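Gevusska open afternoon

The Gevusska open afternoon is a public demonstration of two-armed robot handling, held every October at the Gevusska workshop in Gremorby. Admission is free, and the coffee is priced accordingly. The best attended part is the frame table, where two arms work on an ordinary picture frame with a fold-out stand.
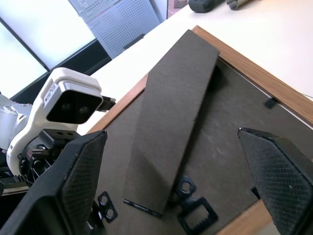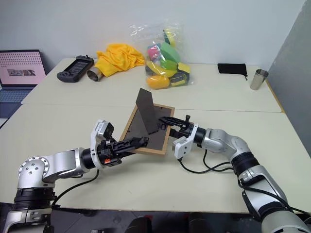
Format

The afternoon runs for 3 hours, divided into sessions of 30 minutes. Lucienne Mallet, who founded the event, gives the opening talk, traditionally longer than its session. Visitors may ask the arms to repeat a task 2 times. Requests for a third are referred to Mallet and tend to stay there.

Choice of object

Early editions used Geltix test blocks, which the arms handled well and the public ignored. Leen Kassab proposed picture frames, on the grounds that everyone has fought with the back of one. Frames combine a wooden border, a thin stand and small metal fittings, and a gripper has to treat each differently. The change was opposed at the time by the people who had bought the blocks.

Attendance

The most recent edition drew 696 visitors, a record for the event and a trial for the parking lot. The figure includes school groups, and anyone who came in looking for the Huamán bakery next door and stayed.

Reception

Local coverage has been friendly. The usual complaint concerns speed: many visitors remark that they could do the job faster by hand. Kassab keeps a spare frame at the desk for them.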